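Setting Up a Kitchen Task Area for a Workshop-Built Mobile Arm
Grallden Shared Workshop, Member Guides
Last revised Dec 31, 2018

This guide applies to members who have assembled the Kiani mobile base with a single arm and wish to run it in the workshop kitchenette. It covers preparation of the area, measurement, the first driving passes and the first handling tasks. Assembly of the base and wiring of the arm are treated in separate guides and must be complete before the work below is started.

Before you begin

The base must have passed the bench check, including the stop button test. The battery should be charged to at least 75 percent. Members will need a tape measure, painter's tape, a notebook or laptop for recording values, and the Cakari control software installed on the machine that will drive the arm.

The kitchenette may be reserved for robot work in blocks of four hours. Reservations are made on the Prirkgate calendar. The room remains a working kitchen between reservations, and members should plan for dishes and supplies to be in use.

Step 1. Measure the fixed parts

Record the height of the countertop, the depth of the counter from front edge to wall, and the distance from the floor to the lower edge of the upper cabinet. Measure each cabinet handle separately, noting its height and the side of the door on which it is mounted. The hinge is on the opposite side, and the arm must follow an arc around it when a door is opened.

Enter all values in millimeters in the room file. Cakari reads the file at startup and will refuse to load a cabinet door that has a handle but no hinge side.

Step 2. Mark the floor

Place a strip of painter's tape on the floor parallel to the counter, at the distance where the arm can reach the faucet without extending fully. Mark a second strip where the base must stop when a drawer is to be opened. The second strip is farther back, to leave room for the drawer to travel.

Step 3. Set the speed limits

Set the base to its lowest speed for all work in the kitchenette. Set the arm joint limit to 30 percent of maximum. These limits may be raised only after the full task has been completed at the lower values on two separate reservations.

Step 4. Drive the approach

Drive the base by hand control from the doorway to the first tape strip and save the path. Repeat the approach until the saved paths end in the same position. Watch the front corner of the counter, as the laser scanner on the base sits below the countertop and does not register its overhang.

Step 5. Choose the first tasks

Tasks should be attempted in order of difficulty. Pulling a drawer by its bar handle is the usual first task, followed by opening an upper cabinet door. Moving a cup from the sink to the counter comes next. Plates and glass bowls should be left until the gripper force has been tuned.

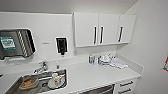
One member reports that the drawers gave more trouble than the doors on a home build, as the gripper closed on the bar at a slight angle and slid toward one end on every pull. Padding the fingers with thin rubber and lowering the wrist a little cured it.

The workshop accepts rubber padding on gripper fingers, provided that it is glued and not taped. Tape loosens when it meets water and may be left behind in the sink.

Step 6. Tune the gripper force

Begin with an empty plastic cup at the lowest force setting. Raise the setting one step at a time until the cup can be lifted and held over the counter without slipping. Record the value. Clear glass is often missed by the depth sensor, and members who intend to handle it should enter its position by hand.

Step 7. Log the session

Cakari keeps the most recent 2,700 arm movements and discards older ones. Export the log before the software is closed. File the log under the name of the room and the task.

After the session

Return the base to its charging station, remove the floor tape and wipe the counter. Faults in the base or the arm must be entered in the Kiani logbook before the next reservation begins. The reach tables for the Kiani arm were last updated in May and are kept with the assembly guide.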